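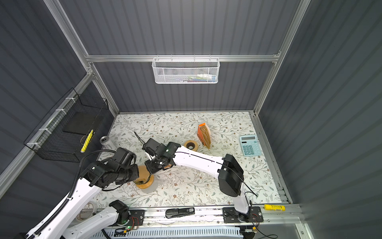 1 min read

Zerel Jewel Inventories: data card

Zerel is a table of 1,161 entries transcribed from household inventories of the Jekier family, a minor princely line. Each row is one jewel as the clerk listed it. Compiled by Candela Urquijo.

Contents

jewels.csv: one row per entry
people.csv: 98 owners, givers and heirs
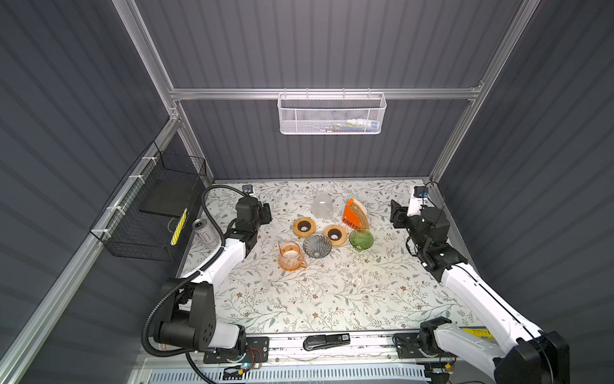 Fields

item_id, inventory, folio, type, stones, owner, given_by, note

Spelling in "note" follows the manuscript. Stones are as the clerk named them, so "ruby" may well be spinel.
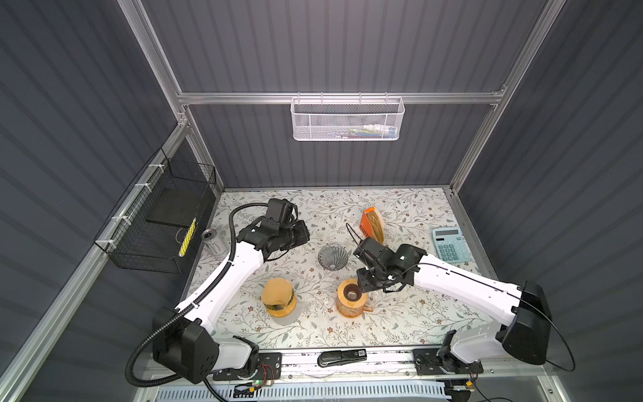
A blank in "given_by" means the page is silent. In 163 rows the owner is inferred from the heading above.
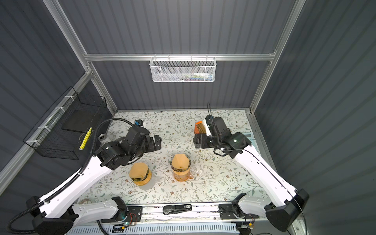

Known gaps

The Skoltero inventory lacks 4 folios. The Bermúdez tiara is entered twice, under mother and daughter, and both rows are kept.

Next update: September.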